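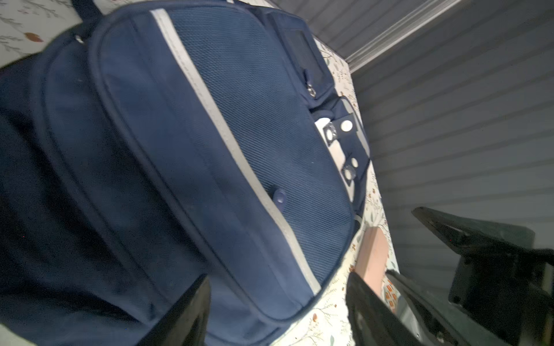

Fig. 1. Navy backpack, front pocket.

Week 5: What people carry, and how we ask them about it

Last time I promised we'd get to diaries versus interviews, so let's start there. A diary catches the small stuff - the bus fare, the gum, the umbrella that went out and came home again. An interview catches the story somebody tells about their day. I like both, but they disagree all the time, and the disagreements are my favorite part of this course!

Our reading is Helju Ķēniņš's commuter study. She collected 781 diary pages from 84 people (one person dropped out in May, so some of her tables say 83). Look at how she words question six. "What did you take with you?" gets a list. "What would you have missed?" gets a paragraph.
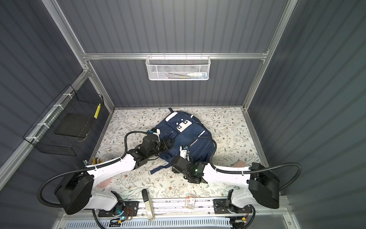

Fig. 2. Navy backpack on a floral mat.

Toiletries are a good test case. People forget to write down a tube of anything, even when they use it twice a day. Binta Wike calls these silent items, and I've borrowed the term for the exam.

For next class, keep your own diary from 7 a.m. until bedtime and bring it on paper. Then swap with a partner and interview each other for ten minutes. Danjuma Babalola's chapter on follow-up questions is optional, but read the first half if you can.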